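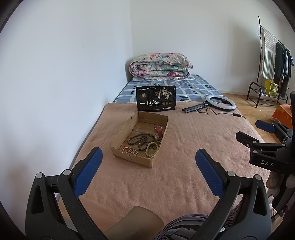 Section 4: Setting Up Your Rollel Heated Underblanket

Thank you for choosing the Rollel. We know you'd like to be warm in bed tonight, and you can be, but please give yourself 40 minutes for this first set-up and read the section through once before you begin.

1. Strip the bed down to the mattress. Fitted sheets, toppers, quilts, everything. (A chair nearby is a good place to pile it all.)

2. Lay the underblanket flat with the Piltix label facing up and the cord socket at the foot end. Smooth it from the middle outward with your hands until you can't feel any folds.

3. Slip the four elastic loops under the mattress corners. If your mattress is very deep they'll feel tight, and that's fine.

4. Push the controller plug into the socket until it clicks, then run the cord down the side of the bed that isn't against a wall.

5. Put your sheet on top, then whatever blankets you like best.

CAUTION: Never use the underblanket folded, rolled or damp. Do not fasten it with pins.

6. Before switching on, clear the top of the bed completely. Jewelry, books and hot water bottles all need to find another home while the heat is on.

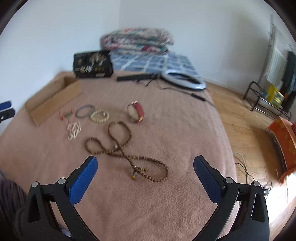
Fig. 4-2. Beads and cords on a fleece blanket. Move items like these before step 7.

7. Turn the dial to 3 and leave it for the rest of your 40 minutes. A slight new-fabric smell the first time is normal and soon fades.

8. Turn the dial down to 1 before you get in.

NOTE: Fleece holds warmth very well, so you may find you need a lower setting than you expected.

If the light on the controller blinks, unplug it and see Section 6, fault code 162.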